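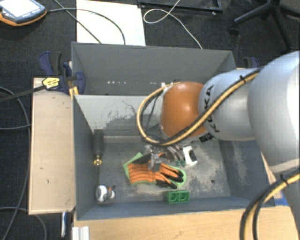 Can a robot arm sort my junk bin yet?

Posted by Vilja Koivisto

I run a two-bench repair shop, and by closing time everything I've touched that day is in one bin. Gloves, screwdrivers, little plastic bits that belong to something. Every evening I spend half an hour putting it all back where it lives, and I hate every minute of it.

My brother-in-law swears that in September he saw an arm at Talier emptying a bin like mine all by itself. He also swears his truck gets 40 to the gallon. I'm not asking for a butler. I want to go home at six and find the screwdrivers in the screwdriver drawer at eight the next morning. Is this something a small shop can have now, or do I check back when I'm retired?

Bernd Wendt

Depends what's in the bin. I worked on a picking cell at Sastow for four years. If you had 400 of the same bracket in there, I'd say go ahead, that's been done to death. Your bin is the hard version, where every object is a stranger.

A long screwdriver leaning against a wall is annoying, because the fingers need room on both sides of it and the wall is on one of them. Gloves are worse. They have no fixed shape, they're usually stacked, and the gripper will happily take both or one by the thumb. Small blocks near the front edge are fine if the arm can get its wrist down there without bumping the bin, and a big arm has a big wrist.

We got to where ours cleared a mixed bin on a good day in around 8 minutes. You could do it in one. On a bad day it chased a glove into the corner and stopped with a fault until somebody came over and pressed the button. Then there's sorting, which is a separate job from picking things up, and your drawers, which no arm I've used would open without a lot of extra work.

If you want to try it anyway, clamp the bin down first. A bin that slides a little after every touch will ruin your week.

Wondimu Derese

just get a kid from the high school. mine works 2 afternoons and only faults when he's hungry

Hưng Ngô

Bernd covered the picking. On the money side, we had a quote from Adura for our place and the arm was the cheap part. The fence, the floor space and the person who comes out to set it up were most of it, and that was for one product in one box. For half an hour a day I couldn't make the numbers work, and I wanted to.

What did help us was using more bins. Gloves go in one, hand tools in another, mystery plastic in a third. It cut the evening cleanup to a few minutes. Your brother-in-law may well have seen what he says he saw. I'd ask him how long he stood there.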